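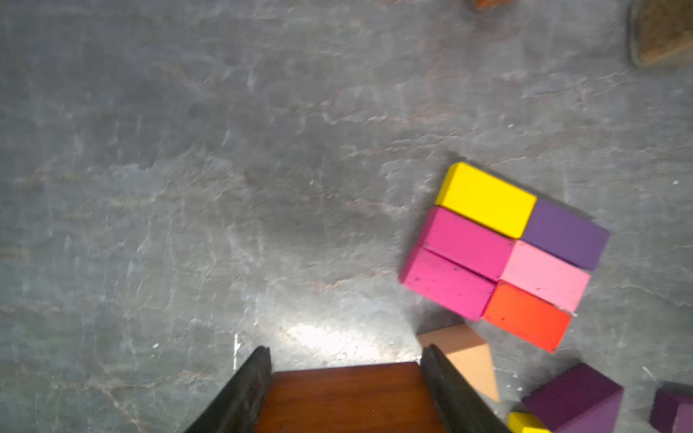 Slide 1: Wooden block on gray stone.

Start with the budget. Tùng Mai set aside 1,000 for redoing the Pollham kitchen, and 600 of it went on the counter. Pause for questions on price.

Next, sealing. We used two coats of Puvia and left it alone overnight.

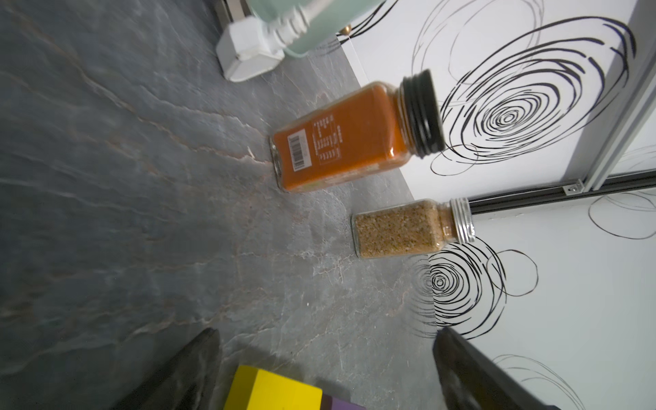 Mention that the second coat took less time than the first. Then go to upkeep: mild soap, soft cloth, no vinegar. Reseal every May. Hand out the care sheet before moving on to floors.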